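I nearly didn't go. The open day at Praselo was in August, it was pouring down, and Plerkthorpe is one of those places where the bus drops you at a roundabout and leaves you to work out the rest. But I've been moaning for ages on here about gadgets that promise to do the housework and then need more looking after than the house does, so when Maya Srour sent me the link I thought, right, go and see for yourself.

The workshop is in an old carpet warehouse behind the tyre place. You sign in, you get a sticker with your name on (mine said Hussain, it's Hussam, never mind) and somebody hands you a cup of tea you didn't ask for but are very glad of. There was a decent crowd, lots of families, and a few people from Obeidat, the hardware shop in town, who've been wondering whether a machine could do their shelf-filling. Issa Obeidat was there himself. He'd come with a bag of hinges in his coat pocket and wanted to see if anything in the building could sort them by size!

It could, sort of. The big arm at the far end had a go and got most of them into the right tubs, then picked up two stuck together and put the pair in with the large ones. Issa was quite pleased with that. He says his Saturday lad does the same.

Then we had the talk, from Widad Haddad, who runs the household side. I was expecting a sales pitch and it really wasn't one. She put up the results for their spring trials on the wall: 1184 goes at ordinary kitchen and utility room jobs, and she went through which sort went well and which sort made everyone want to go home early. Wiping a flat worktop, fine. Putting mugs on a shelf, fine if they're all the same mug. Anything with a lid, a drawer, a catch or a bit of give in it and the numbers drop off a cliff. Folding she wouldn't even discuss until after the break.

A man behind me asked when he could buy one to do his ironing and she just laughed, quite kindly, and said to keep the ironing board.

After that we were let loose round the benches, and this was the bit I'd come for. 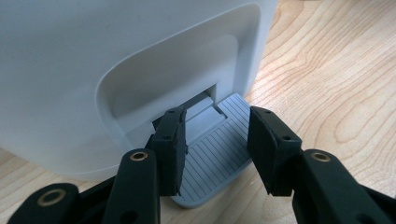

Small pull-out parts are what I've always wanted a machine to deal with, because they're the jobs I put off for weeks. Trays, filters, drip catchers, the lot. And having stood over the bench for ages I now see why they're such a pain. Take a grey tray like the one on the white appliance, with all those thin grooves running across it and a smooth raised border round the outside. You or I would get hold of the edges and pull without a thought. A pair of black fingers coming in from either side has to be straight, and low enough, and then it has to know how hard to squeeze, and how hard to pull before the whole appliance starts coming across the table with it. I asked Widad which of those was the worst and she said the pulling, easily, and that putting a tray back in its slot is worse again.

She let us try a set of hand-held fingers on a biscuit tin, to get a feel for it. I was hopeless. You lose all the feeling in your fingertips, it's like trying to do up a button in oven gloves. It took me 45 seconds to get the lid off and a girl of maybe ten did it straight after me in no time at all (her mum was very gracious about it).

Next door was the shop-floor stuff, and if you're short of time I'd go there first, it's much more fun. They've got a little stacker called Gutis that fills a shelf with boxes, and it had done 278 by the time I got to it, according to the counter on the side. It's slow, mind. I watched it turn one box round three times before it was happy. But it kept going all through lunch while the rest of us were queueing for samosas, and Issa stood there with his plate doing sums on a napkin. He wouldn't tell me the answer.

So, can they do the chores yet? A few of them, slowly, on a nice clear bench with Widad standing by. I'd trust one with my worktops tomorrow. I wouldn't trust one with my nan's teapot, and I'd want to see a lot more of the fiddly pulling and pushing before I paid for anything.

If you go to the next one, wear a jumper, the warehouse is freezing even in summer. Parking is round the back by the tyre place and it fills up early. Maya Farah on the front desk keeps the list for visits, so ask her to put you down, and do check she's spelt your name right.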